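Kovov Cell Guide, Dolska edition
Section 7. When the gripper presses into soft material
Revised April 2023

7.1 What this section is for

This section is for the operator who works with cloth, bags, foam or other soft things on the table. With a hard part the arm feels the contact early and stops. With a soft part it feels almost nothing until the fingers reach the table through the material. In January we had this fault at the Fernville site: the fingers went down into a folded cloth, closed on it, and the arm then tried to lift while one finger was still pushing against the tabletop. The arm stopped with a reflex error, and the operator pulled the cloth out by hand with the brakes still open. The hand was not hurt, but it could have been. After this case we changed the procedure, and the old page 31 must be taken out of your binder.

7.2 How to recognize the fault

The fault has one or more of these signs:

The arm stops low over the table and does not continue to the lift position.
The status light changes and the control screen shows a reflex or a contact force error.
The fingers are closed, or half closed, and you cannot see the tips.
The log shows a vertical force which grows slowly and then jumps.

The last sign is the most sure one. A slow growth alone is normal for thick fabric. The jump is the table.

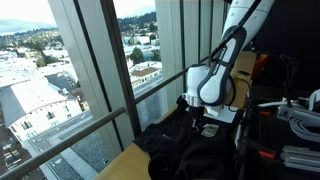 The depth of the fingers is difficult to judge by eye when the material is dark, so please do not decide from where you stand that the tips are free. Always follow the steps in 7.3, also if the arm looks relaxed and also if the same program ran well the whole morning.

7.3 Freeing the gripper

CAUTION: Do not put your hand between the fingers and the table before step 4 is finished. The fingers can close with enough force to injure you.

1. Press the external stop. Keep the button in your hand or within reach until step 8.

2. Wait 45 seconds. The controller needs this time to write the log. If you switch off the power earlier, the force record is lost and we cannot help you to find the cause.

3. Check on the control screen that the brakes are closed. You should also hear them close.

4. Open the fingers with the manual command, at the lowest speed. Do not use the "home" command of the gripper. Homing closes the fingers completely before it opens them, and it will pull more material inside.

5. If the fingers do not open, stop here and call your cell supervisor. Do not push them apart with a tool.

6. Release the brakes and guide the arm straight up by hand, until there is at least a hand's width between the tips and the material. Hold the arm by the last link, not by the cable. Move up only. A movement to the side loads the finger screws.

7. Close the brakes again. Now you may remove the material.

8. Look at the finger pads and the screws. A pad with a torn edge must be changed before the next run. Threads and lint behind the pad can be taken away with tweezers.

NOTE: If a thread is wound around the finger guide, cut it in two places and take it out in pieces. Pulling it in one length can damage the seal.

7.4 Before you start again

Clear the error on the screen first, then release the stop. In the other order the arm may hold its last target and move toward it as soon as the brakes open — this is the movement which surprised the operator in Fernville.

Measure the height of the tabletop again. The value in the program was often taken on a bare table, and a mat or a second layer of cloth changes it. Enter the new value in the field "surface" and leave the field "approach" as it is.

Then run the pick motion one time without material, at reduced speed, with your hand on the stop.

7.5 Settings for soft material

Force limit, vertical: 2 N above the free-air reading
Wait time before closing the fingers: 300 ms
Log buffer: 800 samples

The buffer is shorter than in the Goel version of the software, so please save the log after each error and do not wait for the end of the shift. If you still use the Goel version, the field names are different but the values are the same.

Do not raise the force limit to make the error go away. We saw this at more than one site. The arm then runs longer, and the damage goes to the finger screws and to the flange, where it is found much later.

7.6 When to report

Report every stop of this kind on the yellow form, also if you freed the gripper without help. Write the material, how it was lying (flat, folded, in a heap), and the program name. Attach the log. If the fault comes back in the same shift, leave the arm stopped, put the lock on the main switch and wait for service.

For the adjustment of the finger pads see section 8.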